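Proltdale Manipulation Project

The Proltdale Manipulation Project is a student robotics project at Proltdale Technical College. Students program a two-armed robot to handle household objects on a tabletop. The project counts as course credit in the automation program and is also open to members of the college robotics club. It is supervised by Crescencio Barajas, an instructor in machine control.

History

The project grew out of a one-semester elective on industrial arms. Early groups worked with a single arm, called Imar, and were limited to picking and placing. A second arm was added when the course was rewritten, and work moved to tasks that need both hands. The present format dates from October 2020.

Course structure

Students work in teams of four. Each team takes on three tasks over the term, beginning in September with a plain transfer of one object between grippers. Later tasks use bottles and stemmed glassware, which are graded separately – clear objects are hard for the vision software to locate, and a thin stem leaves little room for error in the grip. 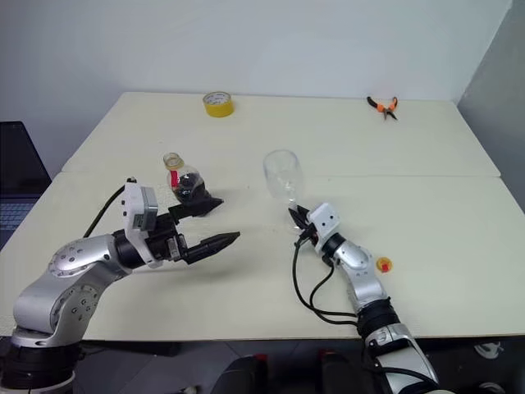 Control code is written in Skivon, an in-house library that handles joint limits and keeps the arms from colliding. Teams may record motions by hand guidance or write them out as waypoints. Grip force is set per object and must be entered in the team log before a graded run.

Assessment

A graded run consists of two attempts, of which the better one is scored. Marks are given for completion, time and contact errors. A dropped object ends the attempt.

Pelkonen Cup

The Pelkonen Cup is an internal contest held at the end of the term. Entrants receive the object list on the day and have three hours to prepare. Code from earlier tasks may be reused – recorded motions may not.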